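Comparing Finger Pads on a Hand-Held Gripper: A Tabletop Procedure

Posted by Boris Urban, Sarngate bench notes

Last updated Tuesday, February 7, 2023
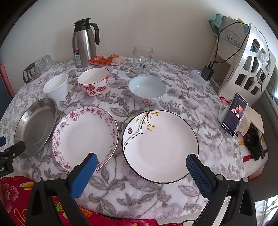 The procedure compares two sets of finger pads on the same hand-held gripper, using household dishes as the test objects. It assumes the gripper has been assembled, that the wrist camera records without dropped frames, and that you have a second set of pads to swap in. We run the Illotden pad against the Messina pad, but the steps apply to any pair that shares a mounting pattern.

Choosing the objects

Dishes work well for pad tests. They are smooth, rigid and thin at the rim, and a weak pad shows its faults on them early. Pick a mix that covers these cases:

Flat plates in two sizes. The rim sits close to the table, so the lower edge of the pad has to get under it.
An oval metal dish. Reflections on brushed steel also give the camera side of the setup something to deal with.
Bowls with different wall angles. A tapering side pushes the fingers apart as they close.
A glass mug and clear cups. Contact is hard to judge from video alone.
A tall jug with a handle. Leave it empty for the first session.
Snack packets. Film slides over itself, and a pad that does well on ceramic may do badly on it.

Use a patterned tablecloth if you have one. Plain white dishes on a plain white table give poor contrast at the rim, and you will lose time during review working out where the plate ends. A plush cloth also lets the pad press down slightly below the rim, which makes flat plates easier to lift. Note the cloth in the log. Results from a bare table can't be compared with results from a soft one.

Setting up

1. Clean both pads with isopropyl alcohol and let them dry. Skin oil on the texture changes the grip more than most people expect.
2. Check the pivot pins for play. With the jaws closed, try to twist the fingertips by hand. If they move out of line, tighten before you start.
3. Start the recording and open and close the jaws fully 2 times. The review script uses this to find the open and closed limits.
4. Put the large, flat pieces near the operator and the tall ones at the back. Reaching over a jug to get at a plate forces the wrist into an angle that you won't use in practice.
5. Leave a clear lane wide enough for the open jaws.

Running the trials

Work through one object at a time. For each trial, approach from above with the jaws open, close on the rim or wall, lift to a hand's width above the cloth, hold for 4 seconds, and set the object down in the same spot. Seven trials per object is enough to separate a good pad from a poor one. Do not correct a bad grasp halfway through. Open, back off, and log it as a miss.

Log each trial under one of these codes:

OK: lifted and held without visible movement
SL: lifted, but the object rotated or slid in the pads
MS: no lift
DR: dropped after lift

Swap pads after the full set, then repeat in the same order. If you use a gripper in each hand, change both pairs of pads together. Mixed pads make two-handed lifts impossible to score.

Reading the results

Look at SL before anything else. Two pads can have the same number of OK trials and differ widely in slip. In our last session the Illotden pad held plates by the rim on over 80 percent of trials, while the Messina pad lifted just as many but let them tilt. On the packets the order was reversed. The softer Messina surface folded into the film and kept hold of it.

If slip shows up on one side only, swap the left and right pads and rerun that object. When the slip stays on the same side, the jaw is at fault.

Known problems

Wide-angle lenses bend straight lines near the border of the image. Judge tilt only when the object is near the center.

The Sutgate controller logs jaw width at a lower rate than the video. Match the two streams by timestamp, as frame counts will drift apart.

Pads with worn texture give results that look like a force problem. Replace them before changing the spring.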